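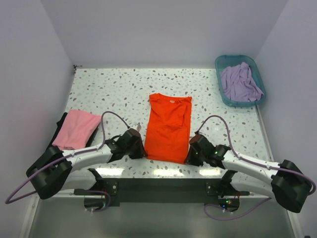
Uvdale site, folding cells. Incident review, minutes
13 Apr 2022

Present: Tùng Hứa (chair, cell safety), two from controls, shift lead, maintenance, Orkwood rep by phone for items 1 to 3. Minutes typed during the meeting, corrections to Tùng please.

1. What happened

Cell 5, shirt folding, second shift. Both arms had the hem and were starting the lift for the last fold. Left gripper let go, right did not. Right arm kept going through the rest of its path with the shirt hanging off it and dragged it over the side pile. Operator saw it and reached in to catch the shirt. Right arm still moving. Contact on the back of her hand, slow speed, no cut, some redness, seen by first aid and back at work same shift.

E-stop was pressed by the second operator, not by the software. Controls confirmed from the log that no fault was raised on either arm until the button was hit.

Shift lead wanted it noted that the operator did what most people on the floor do when a shirt slips. Agreed, noted. Not being treated as a conduct matter.

2. Cause, as far as known

Log shows left gripper lost its position signal for 200 ms. Gripper driver treats lost signal as "open" and opens. Controls: that is the default in the Pemix driver and we never changed it. Should be "hold".

Why the signal dropped: maintenance thinks cable. Purple cable on the left arm takes a wide loop out round the elbow and gets pulled when the arm is fully across the table. Connector at the base of that arm was found not fully seated. Can't say if it was like that before the incident or got knocked when people were checking it afterwards. Nobody took a photo before touching it. See actions.

Orkwood rep asked if the loop had been re-routed since install. Maintenance: yes, in February, after the Yuan grippers went on, old route was too short. No drawing for the new route. Rep not happy, wants a drawing before they will comment further.

Second problem, separate: the arms don't watch each other. If one drops out the other finishes its move. Controls said this was on the list at commisioning and got pushed back.

3. Guarding

Long discussion. Cell has walls at the back and sides, front is open for loading. Light curtain on the front was muted during load and stayed muted because the cycle was started from the tablet and not the panel. Tablet start does not clear the mute. Tested this morning on cell 5 and again on cell 7, same result on both, so it is not a one off.

Tùng: neither cell runs from the tablet until fixed. Shift lead asked about output, we lose up to 50 shirts a shift walking to the panel. Tùng: fine, lose them.

Orkwood rep left the call here.

4. Restart conditions for cell 5

- left base connector reseated, locked and marked with paint pen
- gripper default changed to hold, tested by pulling the signal with a shirt in the grip
- mute clears on every start, whatever device it comes from
- either arm faulting stops both
- tablet start disabled until the mute fix is signed off

Maintenance asked if we can restart on the first two and do the others later. No. Cell stays locked out, Tùng holds the key.

Question on "hold": if a hand is caught, hold is worse than open. Controls say grip force is low enough to pull out of. Not everyone convinced. To be measured, not argued about.

5. Actions

Controls: driver default, linked stop, mute logic. Test sheets to Tùng before anything goes live.
Maintenance: drawing of cable route both arms, check base connectors on all cells, order strain relief for left elbow.
Shift lead: talk to both shifts, hands out until the arms have stopped, drop the shirt and hit stop. Shirts are cheap.
Tùng: grip force measurement, finish the incident form, send log extract to Orkwood. Add "photograph before touching" to the incident card.

6. AOB

Stop button on cell 7 is sticky, works but slow to come back out. Maintenance to swap it today.
First aid box by the folding cells is missing gloves agian.

Next meeting when the test sheets are in, Tùng to call it.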